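# Perguntas frequentes: a sala de refeições do Trirport

Reunimos as perguntas que chegam à receção com mais insistência, algumas delas várias vezes pela mesma pessoa. As respostas valem para todos os hóspedes, incluindo os que já cá vêm há anos e se consideram isentos.

## A que horas posso usar a sala?

Das 7h00 às 22h30. Em julho fechamos à meia-noite, e quem janta às onze e meia lava a loiça às onze e meia. Não há turno seguinte a quem a deixar.

## As mesas são de mármore a sério?

Têm padrão de mármore, em creme, cinzento e um salmão que divide opiniões desde o dia em que chegaram. Se é pedra ou não, deixamos a quem insiste em bater-lhes com os nós dos dedos. Para efeitos práticos, trate-as como se fossem: base para tachos, pano para o vinho e nada de cortar pão diretamente no tampo.

## O rebordo vermelho sai?

Não. Foi tentado. Uma parte descolou numa das mesas do fundo e ficou a parecer pior do que estava. Se encontrar uma ponta solta, avise-nos e resista à tentação de puxar.

## Posso juntar duas mesas?

Pode, até um máximo de 4. Fica sempre uma frincha entre elas e é para lá que vão as migalhas, as colheres de café e, uma vez, um passaporte. No fim, volte a separá-las e passe um pano pelas bordas.

## O que está incluído no conjunto de loiça?

Uma taça redonda de inox, um copo de plástico e talheres. O conjunto é modesto, mas chega para sopa, cereais, salada e quase tudo o que se consegue cozinhar com uma placa e boa vontade. Deixe as peças no tampo, com os talheres à direita da taça.
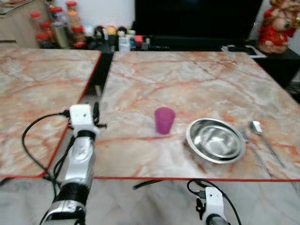 ## Porque é que o copo é magenta?

Porque a Drultano, que nos fornece os plásticos, tinha magenta ou bege. Ao bege ninguém daria pela falta. O magenta vê-se do outro lado do jardim, o que já nos devolveu bastantes copos.

## O copo pode ir ao micro-ondas?

Não. A taça também não, por razões mais ruidosas. Para aquecer comida, use os pratos fundos do armário junto à porta.

## Parti, perdi ou levei por engano uma peça. E agora?

Diga na receção. Cada peça custa 4 euros a repor, seja colher ou taça, e preferimos isso a investigações. Se já está em casa e a colher apareceu na mala, pode enviá-la pelo correio ou guardá-la com algum peso na consciência.

## Como se limpam as tampas das mesas?

Pano húmido e detergente neutro, depois pano seco. O produto da Villanueva que está debaixo do lava-loiça é para o fogão e só para o fogão. Esfregões de aço ficam na cozinha.

## Posso ligar a televisão?

Pode, com o volume baixo. O comando está na gaveta da receção e pede-se com o número do quarto. Quem o pede primeiro escolhe o canal.

## Posso reservar a sala para uma festa?

Sim, escrevendo para a receção com uma semana de antecedência. A música termina às 22h00 e os confetes não começam.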